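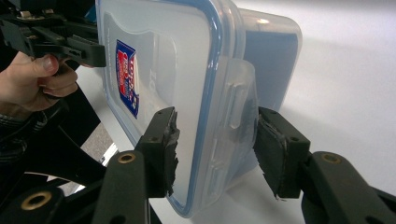 Clear box with blue seal, two grippers. Tape on the left finger pad is torn.

October, Sedum notebook, started 9:20

Task for this morning: food container, handling with both hands. Stella Odera is operating, I watch the recording screen and write. The plan is 20 episodes for each starting pose of the box, and we have 6 poses on the list.

The frosted lid gives strong glare under the ceiling lamps. I asked Wycliffe Waweru if we should put a cloth over the lamp. He prefers to keep the glare in the data, because kitchens also have it. I am not fully convinced, but we continue like this and I mark these episodes "glare" in the Pelteo sheet.

Tape: the black tape on the finger pads is fraying, and ragged strips stick out toward the plastic. My worry is that the model learns the look of the torn tape. Wycliffe thinks new tape in the middle of a set is worse. Decision: finish this pose, then change the tape on both fingers and write the episode number where we changed.

Rule for the operator, please keep the same for everybody: the second gripper comes to an upper corner of the lid, never on the clip. Stella did it on the clip in the first 5 episodes. I moved them to the reject folder and did not delete them.

Total after this morning: 1,021 episodes accepted, all objects together.

To do:
cut new tape, same width as the old one
ask Wycliffe for a second box without sticker on the lid
copy the files to Rai before lunch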